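Home | Forums | Movements | Straps and Cases | Servicing | Log in

Draltach Field 39 losing time only when worn

Sreekumar Kotian

I have a Draltach Field 39, automatic, bought new from Skeseo in January. Serial ends in 3541. Off the wrist, fully wound, it gains two seconds a day dial up. Worn, it loses nine to twelve seconds a day. I have logged it against a time signal for three weeks and the pattern holds.

I don't own a timegrapher. The watch is rated to 100 metres and has not been opened. It has not been dropped that I know of. I work at a desk and walk at lunch, so I wondered whether the rotor is simply not winding it enough. Power reserve from full, left on the dresser, is as stated in the booklet.

Is this positional error, low amplitude or magnetism? I would like to know before I post it off, as Skeseo quotes $300 for a service outside warranty and I can't find the warranty card.

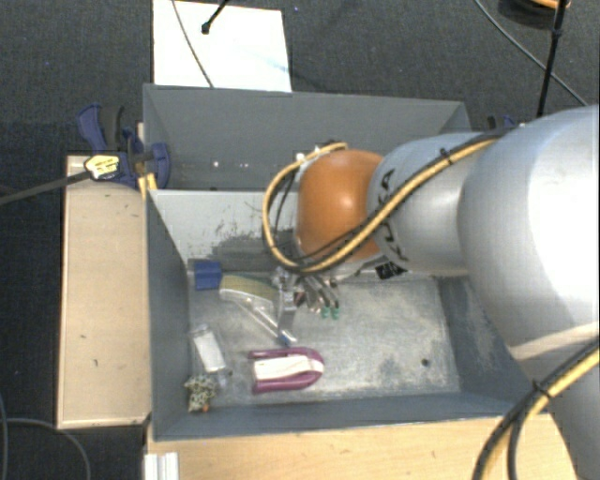 KUKA arm over a grey bin

Last updated: 12/26/25

Deolinda Cunha

Magnetism is the least likely of the three. A magnetised hairspring usually makes a watch run fast, often by minutes, and it would show on the dresser as well. A compass held near the case will settle it for nothing.

Test the positions yourself. Wind fully by the crown, set to the second, then leave it 24 hours dial up. Rewind, reset, and repeat for crown down, crown up and crown left. If the vertical positions are all slow by ten seconds or more, you have your answer – a desk worker's watch spends much of the day close to crown down.

To check the winding, take it off at night after a normal day and see how long it runs. If it stops well short of the booklet figure, give it 20 turns each morning for a week and compare the rate. Amplitude drops as the mainspring runs down, and positional differences grow with it.

Skeseo will have the sale on file under your name. Ask for a copy of the receipt before you pay for anything.

Zulema Benítez

Mine did this. Resting it crown up overnight got some of it back. Nakamura movement though, so maybe not the same.

Augustina Tsikata

Agree with Deolinda on the test, with one correction. Let it settle for an hour in each position before you take the first reading, and use the same reference each time. Don't move the regulator on the dial-up figure alone. If the spread between positions is more than 15 seconds, regulation only shifts the whole set, and the balance poise and pivots need looking at by someone with the right gear.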